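발표자 노트: 사내 업무용 PC의 교체 주기와 부품 단위 재사용

슬라이드 1. 도입
인사는 짧게. 오늘 범위는 구매 정책이며 개별 기종 비교는 하지 않는다고 먼저 밝힌다. 질문은 끝에 14분 배정.

슬라이드 2. 대상 자산
Kenon 본사와 Silow 지점에 등록된 데스크톱은 699대. 노트북과 서버는 제외. 자산 대장의 기준 시점은 4월이고, 그 이후 입고분은 집계에 없다. 대장상 "사용 중"은 로그인 기록이 아니라 배정 여부로 판정한다는 점을 구두로 보충할 것.

슬라이드 3. 현행 교체 규칙
현행 규칙은 구입 후 4년 일괄 교체다. 감가상각 일정에 맞춘 값이고 고장률과는 무관하다. 회계상 잔존가치가 0이어도 기기의 성능이 0이 되지는 않는다. 여기서 재무팀 질문이 나오면 부록 표로 넘긴다.
고장 접수를 부품별로 나누면 저장장치와 전원공급장치에 몰려 있다. 프로세서와 메모리 고장은 드물다. 본체 전체를 폐기하면 수명이 남은 부품까지 함께 처분하게 된다.

슬라이드 4. 분해 단위의 정의
재사용 단위는 프로세서, 메모리, 저장장치, 전원공급장치, 섀시로 한정한다. 메인보드는 규격이 제조사 고유인 경우가 많아 별도 항목으로 둔다. 전원 커넥터와 전면 패널 배선이 표준과 다르면 다른 케이스로 옮기기 어렵다.
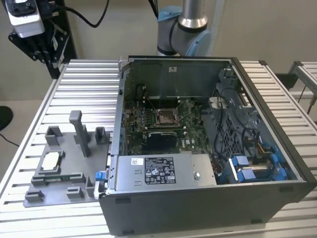
프로세서는 소켓 규격과 펌웨어 버전이 모두 맞아야 이전할 수 있다. 소켓만 같고 펌웨어가 지원하지 않는 조합은 호환표에서 불가로 표기했다. 분리한 프로세서는 접점이 눌리지 않도록 트레이에 보관한다. 소켓 핀 손상은 보증 대상에서 빠지는 일이 많으므로 보호 덮개를 버리지 말 것.
메모리는 용량, 세대, 동작 전압 순으로 분류한다. 혼용 시 낮은 클록으로 동작한다는 설명은 한 번만 하고 넘어간다.

슬라이드 5. 데이터 삭제
저장장치는 재배정 전에 삭제 확인서를 발행한다. 확인서 번호가 없는 장치는 창고 입고를 거부한다. 자기 디스크와 SSD는 삭제 절차가 다르다. SSD에 덮어쓰기만 적용한 기록은 무효 처리. 이 부분은 Bouchra Erraji 검토 의견을 반영한 문구이니 임의로 줄여 읽지 않는다.

슬라이드 6. 비용 모델
두 가지 안을 비교한다. 1안은 현행 유지, 2안은 부품 재사용 후 교체 시점을 2년 연장하는 방식이다. 인건비는 2안에만 추가되고, 전력 비용은 양쪽 모두에 넣었다. Zondness 견적에는 운송비가 포함되고 Ashour 견적에는 빠져 있다. 총액을 바로 비교하지 말고 보정 후 열을 가리킬 것.
민감도 분석에서 결과를 가장 크게 바꾸는 변수는 대당 분해 시간이다. 작업자 숙련도에 따른 편차가 있어 평균 대신 중앙값을 썼다.

슬라이드 7. 요청 사항
승인 요청은 Silow 지점 시범 적용에 한한다. 본사 확대는 시범 결과를 보고 별도로 상정한다. 부록은 호환표, 삭제 절차서, 견적 원본 순서로 배포.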